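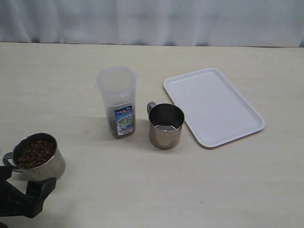 My first dividend landed this week and I may have done a little dance in the hallway! It came to $6.58 on my Temari shares (I own 80 of them, bought in July after months of dithering), and I put every cent straight back in. Delwyn McKinnon, who got me reading annual reports, laughed at me for calling her over six bucks. But I love this stuff. Next up is Zolovau, whose debt pages I've read twice and still can't quite follow. If you can explain convertible notes, please write!

Filed under: Small Portfolio Diary

Recent posts
My July buying list
Why I sold Sfeir too early
Reading a cash flow statement, slowly

© Amparo Villca | Back to top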